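Pollanix Court Bag review: one club season with the four-racket model

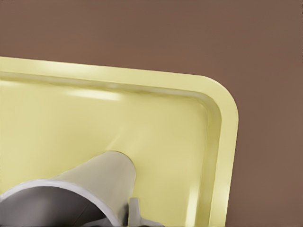

Is the Pollanix big enough for a full day at a tournament? It holds four rackets, a change of clothes, two pairs of shoes and a good-sized lunch, and I've spent plenty of long Saturdays-and-then-some at our club events without needing a second bag.

I should say up front that I'm a doubles player in my fifties with a cranky shoulder, so comfort matters to me far more than looks. My old Mandgate bag lasted for years (I was sad to see it go!) but the straps had worn down to nothing, and by the time I'd walked from the parking lot to the far courts I was ready for a nap. My doubles partner, Albertina Caldeira, had been carrying a Pollanix since spring and let me borrow hers for a weekend, and that was that. I ordered mine the same evening.

The straps are wide and soft and they stay where you set them. The main pocket opens all the way down, so you can get to a towel without dumping everything on the bench, and the shoe pocket has its own little vent. I wish it were lined, though. Clay gets into the seams, and I've had to go after it with an old toothbrush more than once.

The zippers are my other grumble. They're stiff for the first month or so and the pulls are tiny, which is no fun on a chilly morning in September. I tied a loop of grip tape on each one and now I hardly think about it.

I looked at the Oltex too. It's lighter and a bit cheaper, but it only takes two rackets and it flops over the minute you set it down. If you play singles and travel light, you may like it better than I did.

Mine came in navy with gray trim, and Albertina's is dark green, so at least we don't go home with each other's shoes anymore.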